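Gesley publishes working code for service robots in guest rooms

Dec 10, 2023

Gesley has today published a code of good practice for robot arms that work in hotel bedrooms and other furnished guest rooms. The code is free to use and covers how a room is prepared, how an arm may handle items at the bedside, and what has to be written down when a job is finished.

The text was drafted with Unnithan, which runs serviced rooms, and Ustier, which fits and maintains robot arms. A first draft was sent out for comment in October. The published version is shorter and drops a chapter on lifts and corridors, which will be dealt with separately.

Existing safety rules for industrial arms assume a fenced area and trained staff. A bedroom has neither. It has soft furnishings, trailing leads, wall sockets, and a telephone that a guest may need in an emergency. The code sets out what an operator should do about each of these before an arm is allowed to move. 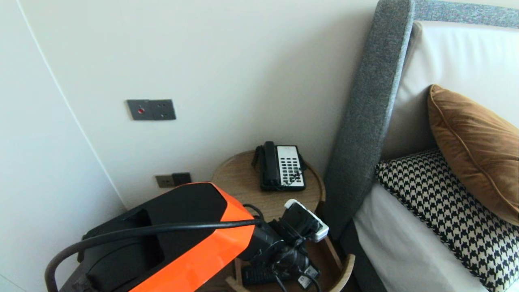
Bedside tables get a section of their own. They are small, they stand close to the bed and the wall, and they tend to hold the things guests reach for first. Under the code, the telephone must stay connected and within reach of the bed at all times. An arm may not lift the handset or move the phone by its cord. Cables belonging to the arm must be kept clear of the telephone cord, and an operator must check this again whenever the arm changes position.

Wall switches and sockets are treated as fixed items. The arm may work near them at reduced speed but may not press, pull or lean on them unless the job calls for it and the job sheet says so.

Small loose items, such as remote controls, are covered by 3 rules. The gripper must open fully before it comes down to the table. It must hold the item by its sides, away from the buttons, where the shape allows. The item must be put back on the same surface it was taken from, and if it is dropped the job stops until a person has looked at it.

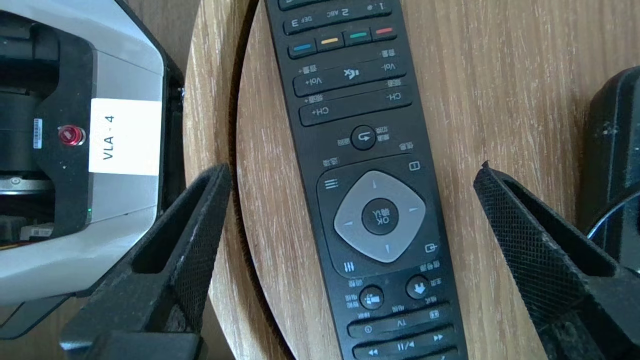 Open gripper fingers on either side of a television remote control on a round wooden table.

The code also asks for every arm to carry a label that can be read by someone standing in the room, and for the same name to be used in the job record. Stop buttons must be tested at the start of each shift. Where two arms share a room, each must have its own record.

Operators who adopt the code will keep job records for 2 years. Records should show the room, the arm, the items handled and any stops, and should leave out guest names. Pictures taken by an arm's cameras count as part of the record and must be stored under the same terms.

Adoption is voluntary. Unnithan will apply the code in all its rooms where arms are in use, and Ustier will include it in its maintenance contracts. Plostberg, the training provider, will offer a short course for housekeeping supervisors covering room preparation, stop procedures and record keeping.

The code does not replace national law or the instructions supplied with a machine. Where these are stricter, they must be followed.

Comments on the first edition can be sent to the Gesley standards desk. Copies of the code and a blank job sheet are available from Gesley on request.

ENDS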